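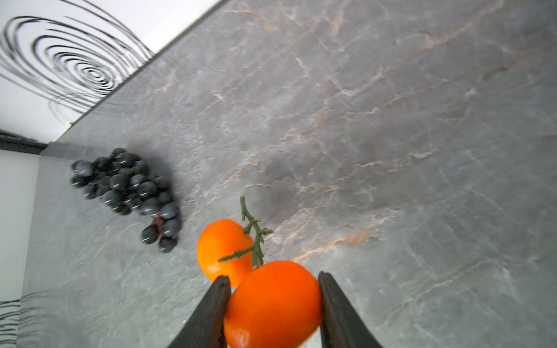
Somebody on the Friday shift wrote in to ask whether the new arm means they'll be stuck feeding it fruit all day, and could this part of the guide please say so plainly if it does. Fair question. My answer is no, but your day will change, and I'd like you to know how before you get to the buttons.

Home | Set-up | Daily use | Faults | Spares | Contact

Section 11 – Working alongside the Varma at the Colstead prep counter

I set up both of ours, the Colstead one and the one at Irnon, so this is how I do it. The Gosta handbook has its own order and that works too, it's just slower going.

Before you start

1. Wipe the counter down and dry it. A dull, clean surface is what you want.

2. Put the fruit out with a bit of space between the different kinds. Tomatoes and grapes can share the counter – they just shouldn't be piled on each other.

3. Look over anything still on the vine. If the arm takes hold of one tomato, the one joined to it is coming along as well! Leave them joined if the order says vine, snip them if it says loose.

4. Press Ready and step back behind the floor line. Wait for 2 beeps.

Note: the arm won't look at the order sheet for you. Whoever opens up still types the order in, and I'd read it back out loud once (I've sent out loose when they wanted vine, and I heard about it for a week).

While it's running

5. Watch the first few picks. The fingers should close on the sides of the tomato and hold it without denting the skin. If they're marking the fruit, go to Grip and bring it down one step, then try again.

6. Keep your hands off the counter until the light goes green. If you spot something in the wrong place, press Pause first and then move it.

7. Check grapes by eye as they come through. Sorting the soft ones out is still our job and I'm quite glad of it, as I never minded that bit.

Caution: never pull fruit out of the fingers. Press Release and let it drop into your palm or a tray. If nothing happens, press Stop and ring the desk on 342.

What's different for you

The lifting and placing goes to the arm, so there's less reaching over the counter, and my shoulder has noticed. You'll do more checking and more typing. Break times haven't moved. Everyone gets 2 practice turns with me before running it alone, and if you want another one just ask, I really don't mind.

Go on to Section 12 for cleaning the fingers at close.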